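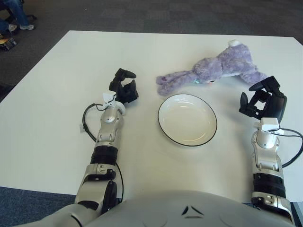 Can a robot tidy up a living room yet?

Parts of one, slowly, and only when the things to be tidied are of a kind it has been shown before. It can pick up a soft toy and put it in a bowl more often than it fails to, and it still can't be left by itself with a Saturday afternoon's worth of mess.

Search this site Enter keywords Go

4. Soft objects and shallow containers

We come now to the part of the study that gave us the most trouble and, I must admit, the most pleasure. The earlier sections dealt with rigid things (cups, blocks, the lids of jars), and a reader who has come this far with us will have noticed that rigid things are rather forgiving. A cup keeps its shape when you squeeze it, and it looks much the same from one minute to the next. A stuffed animal does neither, and anybody who has cleared up after a small child knows that it will flop over the edge of whatever you put it in.

The task is simple to say out loud: pick up the toy and leave it in the bowl. Figure 4 shows the layout as the robot sees it, looking down over its own chest at the table, with the two hands on either side.

Figure 4. Toy-to-bowl task, view from the head. A purple plush bunny lies on its side just beyond an empty white bowl with a thin black rim. The bowl is nearer the right arm, and the right gripper is close to one end of the toy.

We chose a shallow bowl on purpose. A deep bin would have made the numbers look a good deal better, and several of our friends at Gounder suggested, quite kindly, that we use one. But homes are full of shallow things. Keys go in a dish, fruit goes in a bowl, and the letters go on a tray by the door, and a machine that can only drop things into buckets would be of limited help to the people we have in mind. With long-limbed toys the question of what counts as "in" became a matter of some debate over lunch. We settled on this: the body of the toy must rest inside the rim and stay there for 30 seconds after the hands have moved away. Limbs may hang over the side as they please.

4.1 How the trials were run

We ran 1184 trials at the Clumumcombe laboratory, using the Sirketti control software described in Section 2. The placement of the toy was changed between trials, and so was the placement of the bowl, following a shuffled list prepared beforehand. An operator stayed in the room throughout with a hand near the stop button. We left out the trials spoiled by a fault in the software or the wiring, which gave us 1122 to work with, and all the results in this section are drawn from those.

Before any of this, the system had been given 3000 demonstrations in which a person guided the arms through the motion. Parisa Pakzad recorded the larger share of these over a long December, and her patience shows in the data. Her motions are unhurried and very even, and the robot learned that manner from her along with everything else. Visitors often remark on how gentle it looks.

4.2 What went well, and what did not

Reaching was seldom the problem. In most trials the hand arrived close to where it should, and the arms kept clear of each other. Grasping was where things became interesting. When the fingers closed on the body of the toy, the lift was nearly always steady. When they closed on an ear or a leg, the toy swung as it rose, and the swing carried on after the arm had stopped. A person waits for the swing to die down, or brings up the other hand without thinking about it. Our system did the first of these now and then and the second hardly ever, even though it had a second hand sitting idle.

Letting go was harder than we had planned for. Plush fur clings a little to rubbery fingertips, and a toy that had been placed quite nicely was sometimes drawn back out as the hand withdrew. We tried a wider opening and a slower retreat, and the two together helped. We also lost a fair number of trials to the bowl itself, which slid when a finger brushed its rim. A rubber mat would have cured that in a minute, but we felt that few families keep one under the fruit bowl, and so we did without.

The Verneck group has argued that two hands should be trained as a pair from the first day, with the second hand always given something to do. We were doubtful when we began and are much less doubtful now. Holding the bowl still would be a fine job for it. Section 5 takes up that idea with towels and socks, where a single hand has even less chance of managing alone.

Last updated: Sep 18, 2019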